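ok writing down our demo collection rules because Gillance asked for them in writing and I keep answering the same questions in DMs. thread, probably long

applies to anyone doing hand-held gripper sessions, kitchen or otherwise. not legal advice, not a standard, just what we hold people to

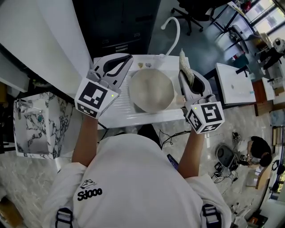 rule one is boring. one task per episode. wipe the counter is a task. wipe the counter then move the bowl then wipe again is three and you'll hate yourself at labeling time

start and end with both grippers open and still. two full seconds each end. people cut this when they get tired and then the trimming script eats the first grasp

we lost 241 episodes to that in November. 241. all good demos otherwise. the script was doing exactly what it was told

rule two. markers stay clean and stay facing where they should. no fingers over the cubes. no tape "just for now" over a chipped corner. if a marker is scratched swap it and write down that you swapped it

check the lights on the cubes before every batch, not once in the morning. before every batch

and never mix cubes between left and right. label them on the inside. Drurov sent theirs back to us swapped and it took two people most of an afternoon to work out why every left hand trajectory looked haunted

rule three, straps and weight. whoever wears the pack gets a break every 6 episodes if the task has reaching in it. put the grippers down, pack off, walk around

I got pushback on this from a site lead who said it kills throughput. our reject rate in the last third of a no-break session was awful. tired arms make bad data, also it's a person's shoulders, come on

straps get adjusted by the wearer, snug, buckles closed before the grippers get picked up. you can't fix a buckle with a gripper in each hand, I've watched people try

rule four is the one I'd fight for — floor cables. anything crossing a walking path gets covered or rerouted before the session starts. the wearer is looking at their hands for an hour. they are not looking at the floor

"we'll just step over it" is not a cable plan

same for floor robots, vacuums, whatever else lives in your space. docked or off during a session if the wearer has to walk. if it needs to be moving then it's part of the session and it goes on the sheet

one more on this. if a second person has to work on equipment in the same room, fine, but they tell the wearer before they move behind them. out loud. every time. feels silly for a day and then it's habit

rule five, surfaces. film on the counter is OK if it's on for the whole batch. what's not ok is film on for half and off for half with no note. changes the glare, changes how cloth slides, and somebody downstream spends a week blaming the policy

pull it tight. bubbles and wrinkles catch cloth edges

props: log every object in reach at the start. you don't need a catalog number, "round bowl, beige" is enough. if it's in reach and not in the task it still goes on the list

and put it back in a DIFFERENT spot between episodes. I know it's annoying. 1,000 demos with the bowl in the same place is one demo with extra steps

cloth especially. don't fold it neat before every reset. drop it, bunch it, leave it half off something. real kitchens have bunched up cloths

rule six, people in view. anyone who might end up in a recording signs first. not after. includes the person who "is only here to fix the router"

if you get someone who didn't sign, stop, mark the episode, delete it same day. we don't blur and keep. Farquharson blurs and keeps and we've argued about it, they have their reasons, I still think delete is right for small teams that can't check every blur

phones. yours stays clipped or pocketed, screen off. no notifications lighting up in shot, I've read way too many strangers grocery lists

screens and paperwork get turned away before start. same reason

rule seven. write down failures. do NOT delete a dropped cloth because it's embarrassing. tag it fail, add three words on why, keep going. we use those

the only things that get deleted on the spot are unsigned people and personal info. everything else gets a tag

tag list is short on purpose: good, fail, interrupted, hardware. that's it. we had a list with nineteen tags and everyone used "other"

calibration: start of session, after any break, after any bump. any bump. if you're asking yourself whether that one counted, it counted

save the calibration file with the batch. not in a folder called calib_new_final on someones desktop

someone from Gernex asked what size of batch we like. we cap a site at 2,000 episodes before an outside review, meaning a person who wasn't in the room watches a random pull and can reject the lot

yes the lot. it's happened to us once and it was fair. wrong hand offset the whole way through and we were too close to it to notice

"can the reviewer be on the same team" yes if they weren't in the room. "can it be the site lead" no

other q I get a lot: do we need to tidy the whole room. no. clear the walking path, clear personal stuff, leave the rest. a room with stuff in it is good for the data. a room you can trip in is not good for anyone

q: gloves? only if the task has them. don't switch halfway through

q: can the wearer talk during an episode. if audio is off, sure. if audio is on then consent form has to say audio, check yours, ours didnt for a while

q: who can stop a session. anybody in the room. no reason needed at the time, write it up after. wearer doesn't have to finish the episode first

forgot one. set the grippers down on a mat, jaws open, never hanging off a table edge by the cable. the finger pads wear on one side if they sit closed overnight and then your grip width is off

will put this in a doc with the sign-off sheet when I get a minute, probably tonight. if your site does breaks differently send me your numbers, I want to compare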